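Jamovness bimanual sorting set: README

Last updated Sunday, August 6, 2023

Hi! If you've downloaded this already, please read the bit about the left arm before you train on anything. I put the first version up in a hurry and a good chunk of it has a fault in it that I didn't catch until I was replaying episodes on my own bench. Sorry to everyone who grabbed it early.

What you get

2,195 episodes of two small tabletop arms picking up odds and ends and dropping them in baskets. Each episode has joint positions and commands for both arms, gripper opening, and colour video from one fixed camera. Episodes are cut at 60 seconds, finished or not. I drove everything myself, so the style is all mine, including the bad habits (I overshoot when I'm tired, you'll see it).

What went wrong

Short version: the left wrist servo was dropping off the bus. It would stop answering for a moment, the logger (my own, called Prirnura) would happily write the last good reading again and again, and then the servo would come back and the numbers would jump. In the video the wrist keeps drifting while the log swears it's sitting perfectly still. Lovely.

I blamed the power supply first and bought a new one. No change. Then I blamed my code, which was fair but only half of it. The real culprit was a cable with a tired plug that worked fine until the arm reached in toward the middle of the table.
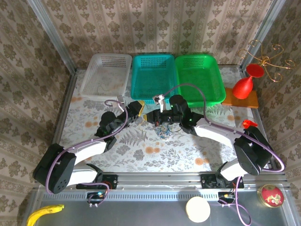 Cable routing is the thing I'd do over if I were starting again. These arms are daisy-chained, so one flaky connection can take out every joint past it, and any slack you leave has to go somewhere when the elbow folds. I run the purple cables along the arms in loops, with the one on the right arm swinging out pretty wide, and the bases are fixed to the aluminum rail so at least that end stays put. If you're building something similar, move each arm through its whole range by hand with the power off and watch the plugs, not the gripper. I wish I'd done that back in December.

Which episodes are bad

104 episodes have frozen readings on the left wrist. They're listed in bad_wrist.txt, and I've left them in the download on purpose in case anybody wants to work on fault detection. For ordinary training, skip them. The loader does that by default now. Set keep_faulty to true if you want them back.

There are also 2 episodes, in their own folder called contact, where the arms bumped each other because the left one came back to life and lunged to catch up with its command. No damage, but I got a proper fright and my hand was closer than it should've been.

What I changed

Prirnura now stops recording if a reading is stale, and both arms hold position until I clear the fault by hand. When a servo comes back, its target is reset to wherever it is at that moment, so no more lunging. I also put a stop button where my left hand sits.

Still to do

The stale check doesn't cover the grippers yet. Timestamps on the early episodes are a bit wobbly too, and I haven't decided whether to fix them or just drop them. If you find a frozen joint I've missed, send me the episode number and I'll add it to the list.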